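From: Oleksandra Dmytriv
To: home-canning list
Date: January 1, 2026
Subject: Re: Marmalade not setting at 18 jars

Jonalyn Rivera wrote:

> Second failed batch since December. I doubled the recipe from the Tolentino
> handout and boiled it 60 minutes. It went dark and still runs off the spoon.
> Same oranges, same sugar. Is it the pan or the pectin?
> Can I save the 18 jars or do I start over?

Jonalyn,

Most likely the pan. A doubled batch in the same pan has twice the depth and the same surface, so water leaves slowly while the pectin keeps cooking. Past a certain point the pectin breaks down and more boiling makes the set worse. Dark color with a thin body fits that.

The handout also leaves out the overnight soak. Brigitta Oberholzer raised this last winter and I agree with her. Pith and seeds go in a cloth bag in the soaking water, and the bag gets squeezed hard before the sugar is added.

To rework the jars:

1. Empty six of them into a wide pan. Leave the rest sealed until you know the result.
2. Add the juice of two lemons. Bottled lemon is fine here, as the acid level is steady. Warm slowly until the jelly part is fully liquid.
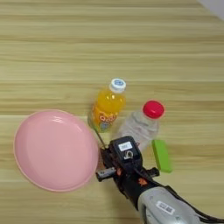 3. Add powdered pectin mixed with a little sugar, at the rate printed on the packet. Stir it in before the boil – it clumps otherwise.
4. Bring to a full rolling boil for one minute, take off the heat, and do the cold plate test. If the surface wrinkles when pushed, fill clean hot jars and process again with new lids.

The dark color will stay, and so will some of the caramel taste. If that bothers you, use the batch as a glaze and skip the pectin.

On thermometers: mine reads two degrees low, checked in boiling water. Test yours before trusting a set point, and correct for altitude.

Anselmo Benavides asked off-list whether liquid pectin works in step 3. It does, but it goes in after the boil, so the order changes. Follow the packet.

Oleksandra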